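News from the kitchen cell at Andthorpe

In July we moved our counter arm from the old bench to the marble counter, and many readers of this newsletter asked how we keep it in order now. I look after this cell for the Pivum project, so I will try to explain what changed and what we do each week. It is not a complete manual. The complete one is still in the shared folder, under the name Fluverness, together with the older wiring notes.

The biggest change was the cables. On the old bench they went straight down behind the base and we forgot about them. At the new place the arm reaches much farther over its working area, and the cables must follow the wrist through each turn. In the first two weeks we had 17 stops, and most of them came from a connector at the wrist that was pulled a little every time the last joint turned to its limit. The arm did not break anything, it only lost the gripper signal and stood still. But each stop means that a person must walk over, press reset and bring the arm home by hand, and this takes patience when you are in the middle of a long run.

We solved it with a longer loop. Before, we had 29 centimeters of free cable after the last clip, and now we have 37. It sounds like a very small difference, but the wrist can now make its full turn in both directions and the connector stays quiet. The longer loop has one disadvantage - it can catch on things that stand on the counter. So we also lowered the speed limit for moves which pass near the toaster oven, and we ask everybody to run the path once in slow mode after they place the objects.

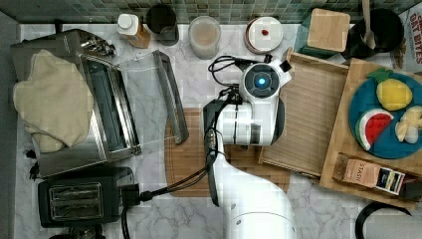
The arm over the cutting board, with the oven door open and the cable loop at the wrist.

The oven door needs its own check. When it is open, it takes a good part of the space on the left, and the controller does not know this by itself. There are two settings in the program, "door open" and "door closed", and the person who starts the run must choose the right one. Please read the setting aloud before you press start. I know it feels a little silly.

For the weekly care we do the following. First, power off and wait until the light on the wrist is dark. Then wipe the links with a cloth that is only slightly damp, never with spray. Look at the gripper fingers from both sides and remove any crumbs, they like to collect near the screws. Check the four base bolts with the torque key, and write the value in the log even if it is the same as last week. At the end, move each joint slowly through its range and listen. A dry sound in the elbow is normal in the morning and should be gone after several moves.

The gripper pads are changed after 800 cycles. We tried to wait longer, but the worn pads let smooth things slip, plates most of all. New pads are in the drawer with the Rondonuwu label. If you take the last pair, please send a message to the cell list the same day, as the delivery is slow.

One open question remains. The marble is harder to mark than the old bench, and the tape we use for the home position comes off after cleaning. If somebody knows a good tape for polished stone, I will be glad to hear about it before the next issue.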